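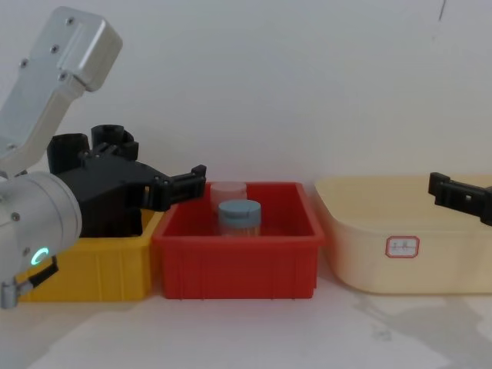
Sorting stock by bin is one of the oldest habits at the Marchand Pantry Supply Center, and Wendell Haddad, who has managed its packing room for 11 years, sees no reason to give it up. The center fills orders for community kitchens and school cooking programs, and every order passes through a row of open bins before it is boxed. Mr. Haddad prefers containers in plain, strong colors. The red one, in which two small jars stand one behind the other, is his usual choice when he explains the method to new staff. "It has a thick rim that you can get your hand under, and the ribs on the front keep it stiff," he said. "I have bought prettier bins, and I have thrown most of them out."

Mr. Haddad came to the center from the stockroom of Grirkell, a regional grocery distributor, where he learned to pack by weight. At Marchand he was asked to pack by use. Items that will be opened on the same day of a cooking course travel together, even when this means placing a heavy tin beside a packet of herbs. The arrangement took some time to be accepted.

"People who have worked in a warehouse want the heavy goods at the bottom, and I was one of them," he said. "Then a teacher telephoned to say that she had emptied the whole box onto the floor to find the paprika for her first lesson. I took the point."

Under the present system, each color corresponds to a stage of the course. Yellow holds what is needed first, red holds seasonings and preserves, and a cream tray takes the remainder, including anything awaiting a decision. The bins are placed next to one another on a pale tabletop, and the order does not change from one shift to the next. Mr. Haddad attaches particular importance to this last rule.

"If I come in at six in the morning, I should be able to reach for red without thinking about it," he said. "The row belongs to the room. It is not for each of us to rearrange."
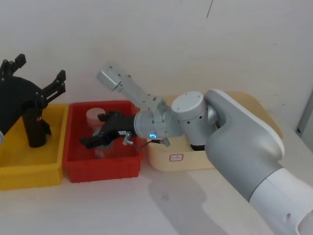

He was equally firm on the subject of how full a bin should be. The center's written guidance asks that contents remain below the rim, so that a second bin may be stacked on top during transport. Mr. Haddad asks his own team to stop well short of that level. Small jars are kept upright and are never laid on their sides, a rule that dates from an order of 60 jars of pickled beets sent to the Vetotow summer kitchen.

"I will only say that the lids were not to blame," he remarked.

Last year the packing room prepared 2,779 boxes, a figure that Mr. Haddad supplied from memory and later confirmed from the shipping ledger. The busiest period is March, when the spring courses open and over 800 boxes leave the building. Temporary staff join the team for those weeks, and their first morning is spent at the table with the bins, packing and unpacking the same order until the sequence is familiar.

Asked whether labels might serve as well as colors, Mr. Haddad said that the center had tried them. The Clirkano labels purchased for the purpose adhered poorly to ribbed plastic, and those that stayed in place were seldom read. Apart from the one on the front of the cream tray, labels are now reserved for the outer box, where they carry the course name and the delivery address.

Mr. Haddad is currently revising the instruction sheet for the coming season. The new version will run to a single page, and he intends to remove the paragraph on folding tissue paper, which he wrote himself. "It was a very long paragraph," he said. "We use shredded card now."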